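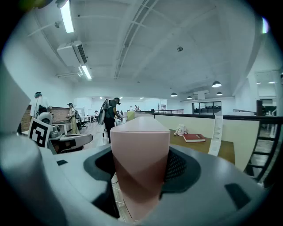
A hand-held gripper with a pink finger, in an open room with desks, people at work and a white robot

Demonstration gathering is the part of robot learning in which people perform a task over and over so that a learning system has something to copy. Each performance, from the first reach to the last release, is called an episode, and a set of episodes with its notes is called a collection. The work is slow and rather homely, and a good deal of it consists of putting things back where they were.

Methods

There are two common ways to go about it. In the first, a person steers a robot from a distance and the robot's own movements are recorded. In the second, the person holds a gripper in the hand, much as one might hold a pair of kitchen tongs, and a camera on the tool records what the fingers meet. The hand-held way is quicker to learn and can be carried from room to room, though the movements must later be fitted to an arm that may not bend as a human wrist does.

Everyday objects such as books, cups and small toys are favored, and collectors are usually asked to vary the starting position a little each time. At Stilbridge, where Yiran Long wrote the first house rules for collectors, a session ran to 90 episodes with a long rest in the middle, and tired hands were considered a perfectly good reason to stop early.

Sorting and notes

Not every episode is kept. In the Ivent collection, 400 episodes of table clearing were recorded in October and 324 were passed on for training. Junhao Han, who did much of the sorting, argued that fumbles followed by a recovery should stay in, as they show a machine how to get out of trouble. The Cai collection took the stricter view and left them out, and collectors still disagree, in a friendly way, over which habit serves the learner better.

Related articles
Allari gripper
Episode (robot learning)
Ivent collection
Learning from demonstration
Teleoperation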